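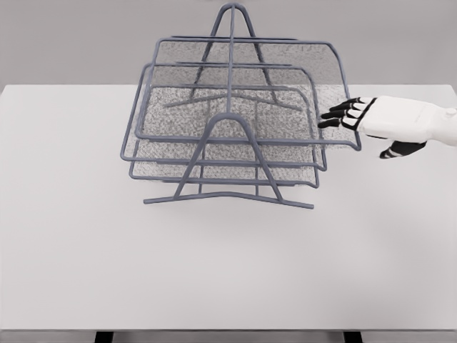 Is Plukbridge safe to use as the only check before a grasping routine is moved from simulation to a real hand?

On present evidence it should not be used in that way. The release we reviewed can record a grasp as completed when the fingers have closed on nothing, and a second check is needed before any routine leaves the simulator.

Review: Plukbridge simulation bridge, with the Clonau office object set
Prepared for the equipment register by Ulla Solberg and Gerrit Chauke

Purpose of the review

Plukbridge connects a simulated robotic hand to the controller that will later drive the physical one. It was bought in October to shorten the time our teams spend at the test bench. The supplier, Lindqvist, provides it with a library of household and office objects known as the Clonau set. This review covers installation, daily use and one fault which the department regards as a safety matter.

Installation and general use

Installation was completed by Idrisa Mbwambo in one morning. The written guide is clear, and the default scene (a plain table, a plain wall, one object and one hand) opens without further settings. Objects can be exchanged from a single menu. The speed of rendering is good on our ordinary office machines, and runs may be left unattended overnight. Staff who had used only our former package, Flurnus, needed very little help.

The object library is of a good standard. Mugs, boxes and bottles behaved as expected throughout. The models of open construction are attractive and carefully made. The letter tray, with its three stepped tiers of rod and mesh, is a fair example of the detail that has gone into them. It is also the model with which the fault was found.

The fault

The routine under trial was simple. The hand approaches the tray from the right, takes hold of the rounded corner of the top tier, draws the unit a short way along the table and lets go. Over 3576 simulated attempts, Plukbridge reported 53 grasps as successful in which the tray had not moved at all. In each of them the fingers had come close to the turned-down end of the rod, had stopped short of it, and had then curled shut beside it. The log nevertheless showed contact, a holding force and a green result.

Halvard Grønli traced the error to the collision shape. The visible model follows the rods closely. The shape used for working out contact is a coarser one, and at the corners it stands out beyond the rod. A fingertip may therefore enter the contact shape without touching the drawn object. The contact flag is set at that moment and is not cleared if the finger subsequently leaves. Solid objects with flat sides were not affected in our trials.

Two separate weaknesses are involved, and we consider the second the more serious. Coarse collision shapes are common in this class of software and are usually described in the manual. A contact flag that stays set after contact has ended is an error, and it is not mentioned in the manual or in the release notes.

Why it is treated as a safety matter

Our controller raises the permitted arm speed once a grasp has been confirmed. If the confirmation is false, the arm moves off at carrying speed with an empty hand and with the object still standing in its path. No person has been hurt and no equipment has been damaged. The routine was withdrawn before it reached the bench.

Response of the supplier

The fault was reported with full logs. A reply came after 18 days from Ivar Rustad of the support office, who confirmed the behaviour of the flag and supplied a temporary setting that clears it at every step. With this setting in place the false results ceased, although each run took noticeably longer. A finer collision shape for the tray has been promised with the next release. We found the reply courteous and technically sound, but too slow for a report marked as urgent.

Conditions of use

Plukbridge may remain in service subject to the following.

The temporary setting is to be switched on for all work, whatever the object.

A grasp is to be accepted only if the object has also changed position in the log.

Any routine developed on a wire, mesh or handled object is to be run on the bench at the lowest arm speed before normal speed is allowed.

Results obtained before the setting was introduced are to be repeated if they have been used to approve a routine.

Rating

Installation: good
Object library: good
Reliability of results as supplied: poor
Reliability with the temporary setting: acceptable
Support: fair
Overall: 60 out of 100

The rating will be looked at again when the corrected release has been tested. Requests for the test logs should be addressed to Gerrit Chauke.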